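Ticket 1149 – Sorting arm goes to wrong basket after lunch break 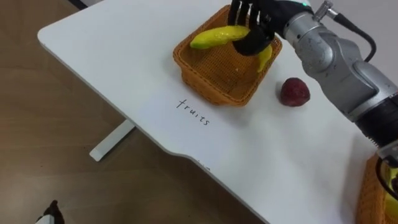
Geelong, July

Site: Sheehan packing room, table 2
Opened by: Beatrice Mussa
Assigned to: Arsalan Bhutto (Trarnico support)
Priority: medium
Status: open, waiting for second shift

Beatrice Mussa, 9.40 am
Since the update the arm at the fruits basket makes a pause before it lets go. The pause is about 4 seconds. In the morning it is only annoying, but after the lunch break it sometimes carries the fruit over to the other basket and I must put it back by hand. The handwritten word on the table is still readable, so I do not think the label is the problem. The round red one is also left on the table more often than before. I attach the picture with the yellow fruit in the hand.

Arsalan Bhutto, 10.15 am
Thank you Beatrice. Please tell me two things. Does somebody move the baskets when the table is wiped? And is the program restarted after lunch, or only resumed?

Beatrice Mussa, 10.50 am
The baskets are lifted for wiping, yes. We put them back by eye. Resumed only, because restart needs the supervisor code and Bevan is then in the other building.

Arsalan Bhutto, 11.30 am
I looked in the log. There are 11 position warnings, all of them after the break. On resume the software keeps the old basket position and does not look again. On restart it looks again. So when the basket is turned a little, the arm is still working from the morning position. The pause is a different matter, it comes from the new grip check in the Skorent update. I can make it shorter but I will not switch it off.

Bevan Donnelly, 1.05 pm
I was not aware that the operators are without the code. When we did this by hand nobody needed a code to come back from lunch. I have asked Comfort Asamoah to give Beatrice and Liam their own login, for restart only.

Comfort Asamoah, 2.20 pm
Logins are made. Please do not share them between shifts, the log should show who restarted.

Liam Ní Mhurchú, 3.10 pm
I restarted with my login after wiping. No wrong basket in the last hour. One question from our side – the time we spend on restart and on putting fruit back is counted as idle on the screen. Before, we were sorting and it was counted as work. Can this be changed? It looks like we do nothing.

Arsalan Bhutto, 3.45 pm
This is a setting in the report, not in the arm. I can add a category "operator task", but Bevan has to approve the name and the colour.

Bevan Donnelly, 4.00 pm
Approved. Any colour except red.

To do
– Grip check pause: shorten, test on second shift (Arsalan)
– Tape marks for the basket corners (Beatrice)
– Red fruit left on table: separate ticket, please collect times first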